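Notice to the Residents of the Marari Building

Following the death of the tenant of apartment 6, the management of the Marari Building appointed Ottó Jakab to prepare the inventory of effects. The appointment was made in January, under the terms of the house rules, and Mr. Jakab was instructed to complete the work in 2 days.

The rules on this point are plain. Clothing is to be bagged and labeled. Papers are to be kept apart. Items valued at more than 300 are to be entered on the long form, and all others on the short form, with a line for each. Mr. Jakab had followed these rules in the Tutum Street house and in the annex on Medrano Square, and he had never needed the long form.

He began at eight in the morning with the hall closet. It held winter coats, a broom, and a box of light bulbs still in their sleeves. By noon he had reached the kitchen, where the deceased had kept plastic bags inside other plastic bags, as many people do. The short form made no provision for these. Mr. Jakab wrote "bags, assorted" and then, after some thought, crossed it out.

The assistant assigned to him, Barnabás Veres, was nineteen and had been employed by the management since the fall. He asked whether the bags should be thrown away. Mr. Jakab replied that nothing was to be thrown away until it had been opened and found empty, and that this applied to bags as it applied to drawers.
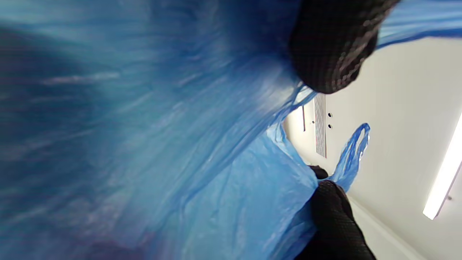

They worked through them at the kitchen counter, one at a time. Most contained only another bag. One contained rubber bands. Another, from the Jutmont department store, which had closed when Mr. Jakab was a boy, contained an envelope, and the envelope contained a receipt for a child's coat, with a deposit of 100 paid and the balance left open.

Mr. Veres read the receipt twice. He observed that the tenant had been listed as having no family.

"That is what the file states," said Mr. Jakab.

He considered the matter for the remainder of the afternoon, while the bedroom was recorded and the bed linen folded. The file had been drawn up by the management's own office – he knew the clerk, and he knew her to be careful. It was not the duty of the inventory to correct the file. It was the duty of the inventory to state what was present in the apartment.

At half past five he sat down in the only chair that had not yet been labeled and took out the long form. Under "description" he wrote: one receipt, child's coat, blue, size not given. Under "value" he left a blank space. He signed the page and passed it to Mr. Veres, who signed as witness.

The bags were flattened and placed in the box with the light bulbs. The receipt went down to the office with the keys.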